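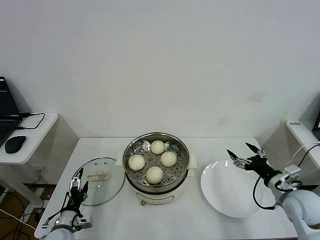
Bollos al vapor en olla eléctrica, paso a paso

Publicado el 2019-04-01

Voy rápido que tengo la segunda masa subiendo. Me habéis pedido la receta de los bollos blancos lisos, los de tipo mantou, sin relleno. Va entera, con los fallos que he ido cometiendo por el camino.

Los hago en vaporera eléctrica de las de bandeja perforada. Cuatro por tanda y ni uno más. En cesta de bambú también salen, pero eso lo dejo para otra entrada.

Lo que hace falta

Harina floja, de repostería. Yo uso la de Padlow. Con harina de fuerza quedan correosos, avisados estáis.
Agua templada, tirando a tibia.
Levadura seca de panadero, una cucharadita rasa.
Azúcar, 2 cucharadas. Se puede quitar una, pero la miga queda más sosa.
Aceite suave, un chorrito.
Una pizca de sal.
Papel de horno.

De cacharros: la olla con su bandeja, la tapa de cristal, un bol grande, un paño limpio y un plato llano grande para sacarlos. El plato, preparado ANTES de abrir la olla. Luego os cuento.

1. La masa

Levadura, azúcar y agua en el bol. Remover y esperar a que haga un poco de espuma. Si pasan diez minutos y no hace nada, levadura muerta, a la basura y otra vez.

Echar la harina de golpe, la sal, el aceite. Mezclar con cuchara y luego con la mano. Al principio parece seca. No añadais agua todavía. Amasar primero, cinco minutos, y entonces decidir. Si sigue agrietándose, una cucharada de agua. Una.

Tiene que quedar más firme que una masa de pan normal. Las masas blandas se desparraman en la bandeja y salen tortas.

2. Amasar hasta aburrirse

Doce minutos a mano. Con amasadora, siete u ocho a velocidad baja. La superficie debe quedar lisa, sin granitos, como la piel de un melocotón pero sin pelo. Todo lo que no alises ahora lo vas a ver después en el bollo cocido, cada arruga.

3. Primer reposo

Bol tapado con el paño, sitio sin corrientes. Hasta que doble. En mi cocina en diciembre tarda casi dos horas, ahora en primavera bastante menos. Mirad la masa y olvidaos del reloj.

4. Desgasificar y bolear

Este es el paso que más gente se salta. Volcar la masa en la mesa y amasarla otra vez, tres o cuatro minutos, apretando para sacar todo el aire. Cortad un trozo con cuchillo: si se ven burbujas grandes en el corte, seguid.

Dividir en cuatro. Pesad si queréis que salgan parejos, a mí me da cada porción 68 gramos con la cantidad de harina que pongo. Bolear con la mano en forma de jaula, contra la mesa, sin harina debajo. Si hay harina la bola resbala y no se tensa.

El cierre siempre abajo.

5. Segundo reposo, ya en la bandeja

Cuadraditos de papel de horno, uno por bollo. Importante que el papel no tape toda la bandeja: los agujeros tienen que quedar libres, por ahí sube el vapor. Yo corto cada cuadrado apenas más grande que la base.

Colocación: uno al fondo, uno a cada lado, uno delante. En cruz. Con hueco en el medio y hueco entre ellos porque crecen. Una vez metí seis y salió una flor pegada, rica, sí, pero una flor.

Reposo de 19 minutos con la tapa puesta y la olla apagada. Ni veinticinco ni media hora. Si se pasan de fermentación se hunden al cocer. Prueba: levantar uno con cuidado, tiene que pesar menos de lo que parece. Y al apretar con el dedo, la marca vuelve despacio.

6. Vapor

Agua fría en la olla, hasta la marca, sin que toque la bandeja. Nunca agua hirviendo desde el principio con esta masa, la sube de golpe y se agrieta. Tapar. Encender.

Desde que empieza a salir vapor fuerte, doce minutos. No se abre. No se mira levantando "solo un poquito". Para eso la tapa es de cristal.

Las gotas de la tapa: si la vuestra es plana gotea más y deja manchas amarillentas en los bollos. Se arregla envolviéndola en un paño fino, con las puntas atadas arriba, bien lejos de la base de la olla.

7. El momento delicado

Apagar y ESPERAR. Cinco minutos con la tapa entornada, apenas un dedo. Si destapáis de golpe se arrugan como pasas. Me pasó las tres primeras veces y le eché la culpa a la harina, pobre.

Después, tapa fuera, abriéndola hacia el lado contrario a la cara. Dejarla plana en la mesa, con sitio. Plato grande al otro lado de la olla, pegadito, para que el viaje del bollo sea corto. Sacarlos con pinzas anchas o con los dedos mojados en agua fría. Sin apretar, que recién hechos se marcan con nada. Despegar el papel cuando estén templados.

Problemas típicos

Salen amarillos: harina sin blanquear (normal) o goteo.
Salen duros: poco reposo, o masa demasiado seca.
Salen con cráteres: no sacaste el aire en el paso 4.
Se hunden: fermentación pasada o tapa abierta de golpe.
Base mojada: demasiada agua, tocaba la bandeja. O el papel era muy grande y se encharcó.

Guardar y recalentar

Fríos del todo, a una bolsa cerrada. En nevera aguantan dos días, en congelador un par de meses. Del congelador van directos al vapor, ocho minutos. Microondas solo con un papel húmedo encima y a comer ya, que a los cinco minutos son piedra.

Limpieza de la olla

Desenchufar, dejar enfriar, tirar el agua. La bandeja perforada con cepillo, que en los agujeros se queda masa pegada y luego no hay quien la saque. La base con trapo húmedo, nunca debajo del grifo. Si hay cal, vinagre con agua, hervir un momento y aclarar.

Sobre las marcas, que siempre preguntáis: la levadura es de Irkema, sobres pequeños. El papel, cualquiera. El aceite lo compro a granel en Londoño y no notaréis diferencia con otro.

La próxima, los rellenos de judía dulce. El boleado cambia bastante y necesito repetirlos antes de publicar nada. Dudas en los comentarios, contesto por la noche.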